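Search this site
Search Newsroom
5 min read

Bristero to Equip Three Sites for Hand-Held Robot Training Under New Multi-Year Equipment Plan

2 Oct 2026 - Bristero, a provider of automation services to small and mid-sized manufacturers, today announced that its board has approved a multi-year equipment plan covering the purchase, upkeep and replacement of hand-held grippers and related hardware at three sites. The plan replaces the company's earlier practice of approving equipment requests one at a time.

Under the plan, Bristero will place 391 line items on a single purchasing schedule. These include hand-held gripper pairs, replacement jaws, printed marker plates, cables, wrist loops, work tables, seating, storage shelving and computers. Robot arms, which carry a much longer lead time, will be budgeted separately and ordered only after each site has completed a review of its floor space and electrical supply.

"Our customers ask us to teach machines to do careful work with small and delicate items, and the cost of that work starts well before an arm is delivered," said Ailbhe Cronin, Chief Executive of Bristero. "We wanted one plan that tells our managers what they can order, when they can order it and how long it is expected to last."

The approved plan follows a budget review led by Shahram Sharifi, Director of Finance. The review found that the purchase price of the main equipment was well documented at each site, while spending on spare parts, cabling and furniture was recorded under several different accounts. In some cases the same item had been bought by two departments at two different prices. Beginning with the next budget year, all such spending will be reported under one heading and reviewed every three months.

The review also looked at how the equipment is used during a normal shift. Operators work with a gripper in each hand, often standing at a table, and the condition of the jaws and marker plates has a direct effect on the quality of what is recorded. A worn jaw tip or a scratched marker can lead to a session being repeated. For planning purposes, Bristero will now treat both parts as supplies with a fixed service life and will no longer wait for a reported fault before replacing them.
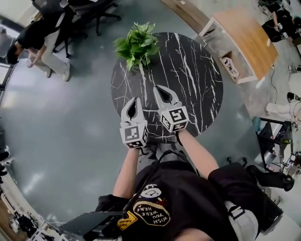

Furniture and room layout were given their own section in the plan for the first time. Each site will receive an allowance for tables of different shapes and surface finishes, including dark, patterned and wood-grain tops, so that recordings are not limited to one kind of background. The allowance also covers chairs, shelving and cable management. Site managers may move up to five percent of this allowance between categories without further approval.

"A table is a small expense next to an arm, but a site that has only one table will run into limits very quickly," said Fereshteh Mohammadi, Head of Site Operations. "The managers asked for room to make these choices themselves, and the plan gives them that room."

Bristero has selected Wasar as its supplier of hand-held grippers and spare jaws. The agreement runs for three years and sets a fixed price for replacement parts throughout that period. Mofokeng will supply work tables, shelving and metal frames. Both suppliers were chosen through a bidding process that opened in August and drew 11 qualified proposals.

Proposals were scored on total cost of ownership, delivery time, availability of parts and the ease with which trained staff can carry out repairs on site. Leasing was considered for the grippers and set aside, as the lease terms offered did not allow operators to change jaws without a service visit. Leasing remains under consideration for robot arms - a decision is expected once the floor space reviews are complete.

The first deliveries will go to the company's Zukow site, where Omid Shokri, Equipment Planning Manager, will oversee acceptance checks. Each gripper pair will be inspected, labeled and entered in the asset register before it is released to operators. The remaining two sites will follow once Zukow has submitted its acceptance report.

Suppliers wishing to be considered for the robot arm portion of the plan may request the technical requirements from Babak Khosravi, Purchasing Manager, through the Bristero purchasing office. Requests should state the supplier's standard lead time, warranty period and training terms.

About Bristero

Bristero provides automation planning, operator training and recorded demonstration services to manufacturers and distributors. The company operates three sites and works with customers in packaging, light assembly and household goods.

Media Contact
Bristero Corporate Communications

Sign up for our newsletter to receive company news by email. You may unsubscribe at any time.

This website uses cookies to improve your experience. Accept All | Manage Settings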